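Ticket 3797
Betreff: Etikettendrucker im Versand druckt versetzt, danach leere Etiketten
Standort: Follham, Halle 2, Packplatz 8
Gemeldet von: Sarla Pant
Priorität: mittel
Status: gelöst

Meldung

Der Drucker am Packplatz 8 druckt die Versandetiketten seit heute früh nach unten versetzt. Der Barcode sitzt halb auf dem nächsten Etikett und lässt sich nicht scannen. Nach mehreren Versuchen kommen zwischen den bedruckten Etiketten auch leere heraus. Aus- und Einschalten hat nichts geändert. Aufträge laufen vorerst über Packplatz 7, dort staut es sich aber ab Mittag.

Rückmeldung Support, 09:40

Bitte folgende Angaben ergänzen: Welche Rolle ist eingelegt, wurde der Lieferant gewechselt, und welches Format steht in Velari unter Geräte - Drucker - Medien? Bitte außerdem einen Konfigurationsausdruck machen (Vorschubtaste gedrückt halten, bis die LED zweimal blinkt).

Antwort Pant, 10:15

Die Rolle ist neu, gestern Abend eingelegt. Vorher hatten wir die von Siddiqui, jetzt die von Plenus, laut Karton gleiches Maß. In Velari steht "Endlos, 111 mm". Ob das vorher auch so war, kann ich nicht sagen. Auf dem Konfigurationsausdruck steht bei Sensor "Durchlicht", bei Medientyp "Endlos" und bei Temperatur "70". 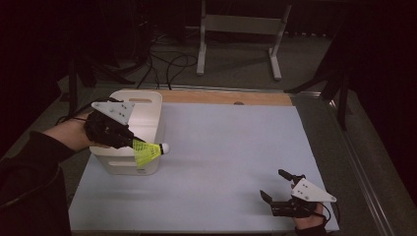 Rückmeldung Support, 10:50

Der Medientyp passt nicht. Die Versandetiketten sind gestanzt und haben eine Lücke, bei "Endlos" wertet der Drucker den Sensor nicht aus und schiebt immer nur die eingestellte Länge vor. Eine kleine Abweichung summiert sich dann mit jedem Etikett. Bitte so vorgehen:

1. Warteschlange in Velari anhalten und offene Aufträge löschen.
2. Medientyp auf "Etikett mit Lücke" stellen, speichern.
3. Rolle neu einlegen, Führungen ohne Druck anlegen.
4. Klappe schließen, Kalibrierung am Gerät starten.
5. Drei Testetiketten drucken, noch keine echten Aufträge.

Antwort Pant, 11:25

Schritte 1 bis 4 gemacht. Der Versatz ist weg, aber nach jedem bedruckten Etikett kommt weiterhin ein leeres. Die Kalibrierung hat ohne Fehlermeldung durchgezogen.

Rückmeldung Support, 11:45

Dann stimmt vermutlich die Länge in der Vorlage nicht. In Velari ist das Blatt mit 111 mm angelegt, dazu kommt in der Vorlage noch ein unterer Rand. Zusammen ist das länger als das Etikett, und der Drucker zieht ein zweites nach. Bitte den unteren Rand in der Vorlage "Versand Standard" auf 0 setzen und die Vorlage neu an den Drucker übertragen. Die Temperatur bitte auf 70 lassen.

Antwort Pant, 12:10

Rand stand auf 3 mm, jetzt 0. Testetiketten sind in Ordnung, keine leeren mehr. Barcode lässt sich mit beiden Handscannern lesen. Wir lassen den Platz ab sofort wieder laufen.

Abschluss Support

Ursache: Medientyp falsch eingestellt, zusätzlich Rand in der Vorlage. Mit dem alten Material lag der Medientyp lokal im Drucker und hat die Einstellung aus Velari überschrieben - beim Rollenwechsel wurde der Drucker zurückgesetzt, danach galt wieder der Wert aus Velari.

Offen: Packplatz 7 hat dieselbe Vorlage und noch eine alte Rolle. Vor dem nächsten Wechsel dort den Medientyp prüfen. Termin Mittwoch, Frau Pant meldet sich, falls die Rolle früher leer ist.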